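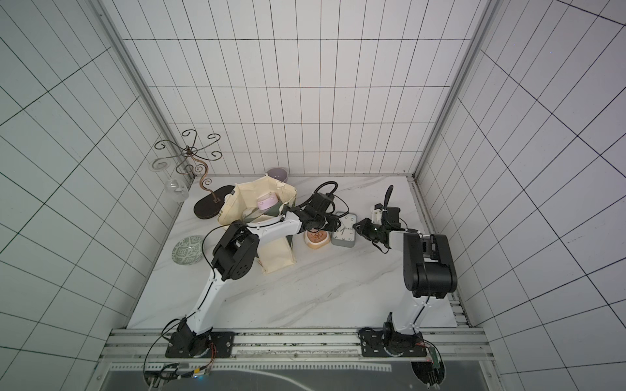

Awards Night at Cárdenas Hall

Posted Tuesday, November 2, 2021 by the site editor
6 comments

The annual Bruvum athletics awards were presented at Cárdenas Hall before a seated audience of 1763. The program recognized achievement in track, swimming and women's basketball, and it ran well past the printed closing time.

The Cisturier club received two honors, including Team of the Year. Its relay squad had won the regional title in August - a result few in the league had expected - and the runners were greeted with the longest applause of the evening. The Skiva Prize for sportsmanship was shared this year, with each recipient invited to make brief remarks.

Guests arriving by the east entrance waited up to 2000 seconds at the coat check, according to the hall's own posted notice.
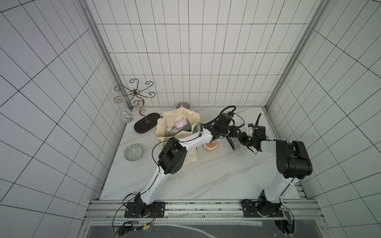

Bruvum replied that the shared prize was within its rules and that both names would be engraved on the trophy. The full list of winners will be posted on this page once the spellings have been confirmed.

Shares: 2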